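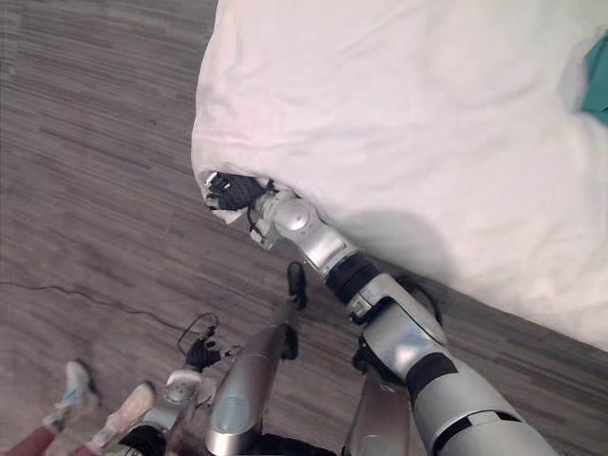

Mão Suvgate, segunda versão – teste com tecidos

Em maio trocamos a pinça paralela Cidum pela mão articulada da Suvgate, mantendo braços, controlador e câmera de cabeça. A tarefa de comparação foi prender e puxar lençóis de cama, com 265 tentativas por efetuador.

A Suvgate concluiu 227. A Cidum perde a borda quando o tecido forma mais de uma dobra; os dedos finos da Suvgate entram por baixo do pano e fecham sobre a prega sem exigir alinhamento exato do punho. Em algodão liso, a diferença quase some.

Pontos fracos: o cabo externo limita a rotação do punho e pede revisão a cada 600 ciclos. O ajuste de força vai de 0 a 1000, sem unidade física declarada – Aminu Oyewole teve de levantar a curva com dinamômetro. O manual não traz nada sobre deriva térmica.

O driver funcionou no controlador Unby após a troca de um parâmetro de taxa. Gert Pretorius relatou duas quedas de comunicação, ambas com o conector original.

Recomendo para tecidos. Para caixas e peças rígidas, a Cidum continua mais rápida e mais barata de manter.

Este site usa cookies para melhorar a navegação. Aceitar | Configurar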